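# Girnent drop-arm awning for patios and balconies

The Girnent is a drop-arm awning for small and medium patios, balconies and single large windows. The fabric rolls out from a closed cassette on the wall and is held tight by two spring-loaded arms. When it is rolled in, the cassette closes fully and keeps rain and leaves off the cloth.

It is made to order in our Maldonado workshop. You choose the width, the fabric and the type of drive, and we cut everything to your measurements. Ordering closes for the spring season at the end of April.

## Frame and arms

The cassette and front bar are extruded aluminum with a powder-coated finish. White and dark gray are standard. Other colors can be ordered and add 10 working days to the delivery time.

The arms pivot at the side and can be set at any angle from flat against the wall to straight out. On a west-facing patio, most people run them low in the evening to block the sun coming in under the edge. The pivot points have plastic bushings that don't need grease. Please don't oil them – oil collects dust and wears the bushings out.

## Fabric

The cloth is solution-dyed acrylic, so the color goes all the way through the thread. It comes in plain colors, narrow stripes and block stripes. Samples are free, and you can order up to six at a time.

For rooms that get too warm behind large panes of glass, we suggest the Gulerby weave. It is a more open mesh that blocks much of the glare and still lets you see out. It is not waterproof and should be rolled in when it rains.
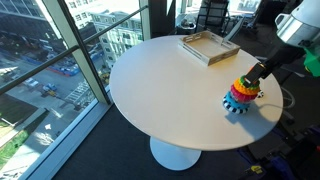
Round white table by a floor-to-ceiling window.

Light fabrics give a brighter room and show dirt sooner. Dark fabrics cut more glare but make the area underneath feel closed in. If you are between two colors, hold both samples up outside at midday and look at them from indoors.

## Drive

There are two versions:

- **Hand crank.** Removable, hooks into an eye on the left or right end of the cassette. State the side when you order; it can't be switched later.
- **Ciltum motor.** Tubular motor with a wall switch or hand-held remote. End positions are set at the workshop and can be changed on site with the setting tool in the box.

The motor needs a permanent outdoor-rated connection. This must be done by a licensed electrician and is not part of our installation price.

A wind sensor is available for the motor version and clips to the front bar. It rolls the awning in when the bar starts to shake. We recommend it for upper floors – gusts there are often stronger than they feel at ground level.

## Mounting

Wall brackets are included. For ceiling mounting, order the angle set. Brick, concrete and solid wood framing are all suitable. For walls with outside insulation you need the spacer bolts, and we will ask for the insulation thickness before we confirm the order.

Two people can mount the smaller widths in an afternoon. Wider units are heavy, and we would rather send our own crew, led by Refugio Tapia.

## Care

Brush the cloth off when it is dry. Wash with lukewarm water and mild soap, rinse, and leave it rolled out until it has dried. Don't use a pressure washer.

## Warranty and questions

The frame and arms are covered for 10 years, the fabric for six and the motor for five. Damage from wind or snow load is not covered.

For measurements and quotes, ask for Itzel Ibarra in sales. Spare parts and repairs are handled by Eustaquio Sandoval. Have the order number ready; it is printed on a label inside the right end cap.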